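Bench notebook, October 2026
Ollitz two-arm kit, trial loan, entry 6
E. Owusu

Carried on with the Ollitz kit today. Edit was at Mulport until lunch, so I did the mounting checks alone and she joined for the sorting runs.

Mounting

Frame bolts rechecked with the long hex key. Two on the left rail had backed off since Friday, so I put threadlock on both and marked the heads with paint pen. The kit manual gives no torque figure anywhere. I have asked Clorham, who are handling the loan, and they will ask Ollitz. Same answer as last time.

The arms home cleanly now. The left one used to stop short on the shoulder joint and throw a fault, but after the firmware update it has homed every time I asked it to. The update itself was a nuisance. It has to be done one arm at a time with the other unplugged, and the page that says so comes after the instructions for doing it.

Cables are still my main complaint. They come long and loose with no clips in the box. I want proper guides on the links before anyone runs this at full speed.

Sorting runs

Task is rubber bands into trays by colour. We picked it because bands are thin, they tangle, and they lie flat on the wood, and the sales sheet says the gripper is good for "small and flexible items". We wanted to see how far that goes.

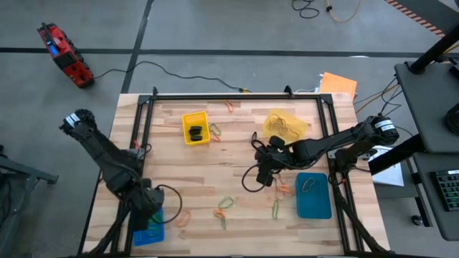 Results

Kun software logged 470 attempts over the afternoon, left and right arms together. I have not split them by arm yet. Notes from the two of us while it ran:

Bands standing up a little off the wood are easy. Bands lying dead flat need the fingertips to touch the table, and the default height limit stops just above it. Edit lowered the limit in the settings file and that helped a lot.

Tangled bands come up in a clump. The software counts this as one good pick, so the success figure in the log is flattering. Don't quote it to anyone until we have been through the recordings.

The gripper pads mark easily. The right-hand pair already have a shiny patch. Spare pads are on the price list, sold in pairs.

Price and loan

Full kit is quoted at £3961 before VAT, and the extended warranty is another £600 on top. Loan runs to March if we want it. Edit thinks the arms are worth the money and the software isn't. I would like to see a week without a fault first.

To do

Cable guides, print or buy (Efua)
Split log by arm and take out the clumps (Edit)
Chase Clorham on torque figures and pad life
Try the runs again with thicker bands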